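Speaker notes: Parard, a two-arm build in a shared workshop
Talk for the Saturday build night, 30 minutes with questions

Opening. Give name, bench number, thanks to Shafiq Patwary for the slot. Say up front that the talk covers the simulation side of the build. Hardware questions go to Hatsue Yagi, who did the wrists and most of the wiring.

Background, keep it short. Parard is a two-arm machine on a fixed body. We started in December with one arm and a control board called Brendura. The second arm came later and doubled the number of ways to hit the table. We now try every motion in simulation first. The simulator setup is named Zodisia, the machine that runs it is named Owen. Owen is slow. Mention this before someone asks about render settings.

Slide 3. Pick approach. Marker on a marble tabletop, gripper open, one finger to each side of the barrel. The question at this stage is alignment: the fingers have to come down parallel to the barrel or the marker rolls when they close. The shadows have stair-stepped edges because the shadow map is set low. Leave it low. It costs nothing in the contact results and saves time on every run.
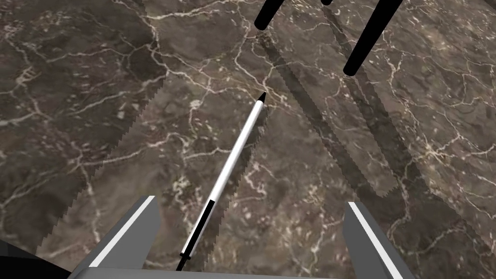
How do you decide when a simulated grasp is good enough to try on the real arm?
We set a pass mark before the batch starts and do not move it afterward. The last batch was 214 runs, and a grasp counted only if the object stayed held through the lift and a short pause at the top.

Pause here. If someone asks about the failures, most came from closing speed. The grip force was within limits in all of them. Show the log if there is time.

Contact settings. Friction is the number people copy from a forum and regret. We measured ours with a tilted board and the real finger pads, then entered the value by hand. Step size matters as much. With a step that is too long, the fingers sink into the object and then throw it. Shorten the step before touching friction, and change one setting per batch.

Two arms. Each arm has its own planner, and a shared check runs over both paths before either one moves. The check treats the other arm as an obstacle with a margin around it. Hatsue wanted a larger margin. We tried it and the arms refused to work near each other at all, so it went back down. The next slide is the cluttered table.

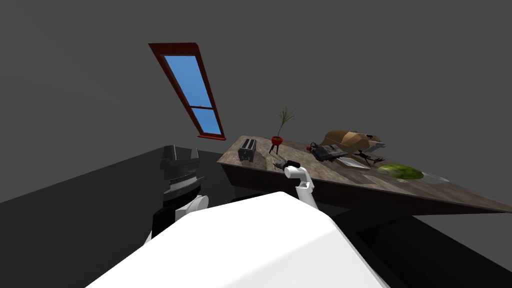

Collision shapes take up most of our setup time. The simulator does not test contact against the mesh you see, it tests against a simpler shape wrapped around it, and the wrapping is where the errors get in. A box around the toaster is fine, as it is close to a box already. The potted plant is harder: the pot stands on splayed black legs and the stem leans to the right, so one hull over the whole thing fills in a lot of empty air, and the planner then avoids space it could use. We split objects like that into a few hulls and leave the leaves out of the check. Do the splitting once, save it, and keep the file with the mesh.

Moving to hardware. First run at low speed, a hand on the stop button, nothing on the table that matters. Joint offsets are checked again after any wrist has been off. The checklist is taped inside the cabinet door — use it, including the line about cable slack.

Open items. Joint friction in the model is still a guess. The camera mount flexes and needs a brace. The stop circuit gets its own talk from Hatsue.

Close. Files are on the workshop drive under Parard. Ask before changing anything in the Zodisia folder. Questions until the half hour, then clear the bench for the next group.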